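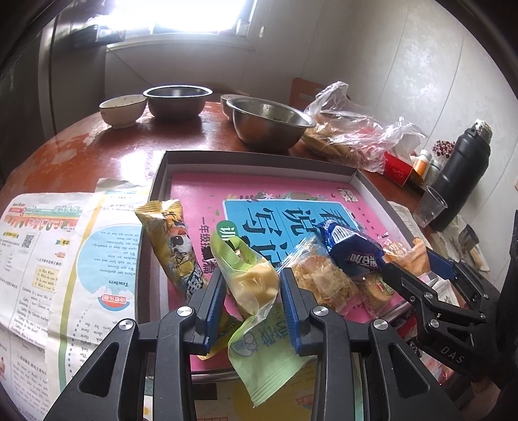 ## Hilo: la mesa redonda y el método Zuvholm

**1/** Llevo un mes leyendo maravillas del método Zuvholm para «recuperar la mesa familiar». Una mesa, una función. Todo lo demás, fuera en 10 minutos. Me lo han recomendado ya dos personas que comen de pie en la cocina.

**2/** Mi mesa es redonda, de un marrón rojizo, brillante y gastada a partes iguales. En ella conviven boles, pan, un termo negro enorme y un cuaderno de chino de primero. Según Zuvholm, eso son cuatro mesas. Yo tengo una y no me cabe otra.

**3/** Primer mandamiento: la vajilla no vive en la mesa. Vale. Los boles de acero y los blancos de cerámica están en el borde del fondo, contra la ventana, y ahí no molestan para escribir. Si los guardo por la tarde, los vuelvo a sacar para cenar. ¿Qué he ganado? Dos paseos.

**4/** Segundo mandamiento: el pan, en recipiente rígido. Compré uno de Marikar, con tapa de presión y una junta que hay que sacar para lavarla. Duró una semana en uso. La bolsa de plástico con nudo sigue ganando por goleada, aunque ocupe media mesa cuando se desparrama.

**5/** (Sí, sé que el nudo es incómodo. Lo deshago con los dientes. Seguimos.)

**6/** Donde más desconfío es en la «estación de estudio portátil». Zolter vende una bandeja con asas por 35 euros. Treinta y cinco. Yo uso la tapa de una caja, rectangular y de bordes bajos. Dentro va el cuaderno rosa, el de 看 y 说 y 写 en la portada: mirar, hablar, escribir.

**7/** Y reconozco que lo de la bandeja, en versión tapa, me sirve. Se levanta todo junto y se posa en la silla cuando toca comer. Pero eso ya lo hacía mi madre con la tapa de las galletas y no daba talleres.

**8/** Me escribe Leonora Lagman que el problema es el termo, que una cosa tan alta «rompe la línea visual». Leonora, es una mesa para comer. La línea visual la rompe cualquiera que se siente delante con un bol.

**9/** Los pañuelos, intocables. Caja roja, al alcance de la mano. El método propone un dispensador de pared. Mi pared tiene manchas blanquecinas y juntas a la vista, y no pienso colgarle nada más encima.

**10/** Luego está la esquina derecha: botella de etiqueta naranja, botella pequeña grisácea, vaso de plástico transparente, envoltorio arrugado. Ahí sí que no tengo defensa. Esa zona se ordena esta noche, o eso le dije a la familia en junio.

**11/** Preguntáis por la app de Pralivton que te avisa cuando la superficie «pierde su propósito». La instalé. Me avisó a las 7 de la mañana, con el desayuno puesto. Desinstalada.

**12/** Lo que me quedo: la tapa para los deberes, y un trapo seco antes de sacar el cuaderno, que la tinta y el caldo se llevan fatal. Lo demás me parece mudar cosas de sitio con nombre escandinavo — y ni siquiera sé si Zuvholm es escandinavo.

**13/** Si alguien ha aguantado el método entero más de un mes, con críos y una sola mesa, que me cuente dónde mete el pan. Lo pregunto en serio.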